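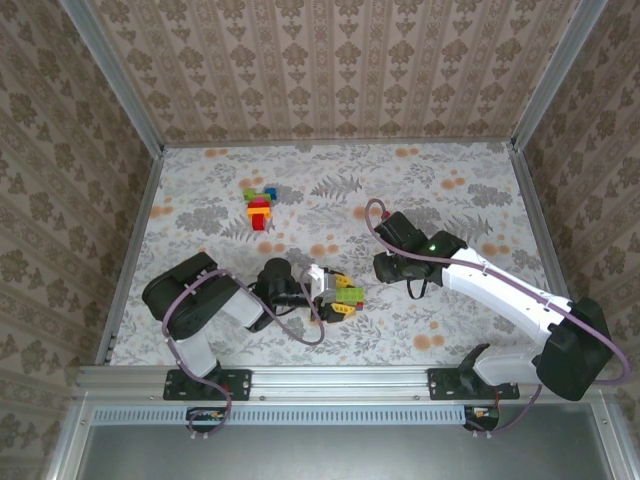
Informe de seguimiento del programa de ludotecas rurales de Limisham
Fecha: 03/02/2022

Durante enero se mantuvo abierta la ludoteca de Tudthorpe en su horario habitual y se puso en marcha el préstamo de materiales en Navton, con dos semanas de retraso sobre el calendario aprobado. El retraso se debió a la entrega de las estanterías y no ha tenido coste para el programa. El material más solicitado en las dos sedes sigue siendo el de construcción, es decir, ladrillos de juguete de colores, seguido de los puzles de suelo y los juegos de mesa para mayores de seis años. Los cuentos se piden menos de lo que preveía la solicitud.

Préstamos y familias inscritas
Al cierre del mes hay 41 familias inscritas, casi todas en Tudthorpe. En Navton la inscripción va más despacio. El autobús comarcal no coincide con la hora de apertura de la tarde y varias familias han pedido que se abra también el sábado por la mañana. Lo probaremos en febrero con el mismo número de horas semanales, quitando la tarde del martes.

Las devoluciones se hacen en plazo salvo en unos pocos casos, que se han resuelto con una llamada. No se han aplicado sanciones ni se piensa hacerlo durante el primer año.

Catálogo
La ficha de cada lote incluye ahora la edad recomendada, el número de piezas y el estado en la última revisión. Falta por fichar la donación que llegó de Khattak antes de Navidad. Una parte venía incompleta y se ha separado para repuestos. Los lotes de construcción son los que más tiempo exigen al recibirlos, porque hay que contar y lavar las piezas antes de volver a prestarlos. Hemos pasado a bolsas de malla con etiqueta cosida y el trabajo se ha aligerado bastante.

Gastos
En enero se gastaron 350 euros en estanterías y 100 en bolsas, etiquetas y productos de limpieza. Ambos importes figuran en la partida de equipamiento y las facturas se adjuntan en el anexo. No se solicita ningún cambio entre partidas. El seguro de la sede de Navton se cargará en febrero.

Incidencias
La calefacción de Tudthorpe estuvo averiada dos días y se suspendió el cuentacuentos, que se repetirá en marzo. En Navton la cerradura del armario grande no cierra bien y se ha avisado al ayuntamiento.

Próximos pasos
Terminar de fichar la donación, abrir Navton los sábados y pasar a las familias la encuesta breve acordada en la solicitud. Los resultados se incluirán en el próximo informe, junto con la relación de lotes retirados.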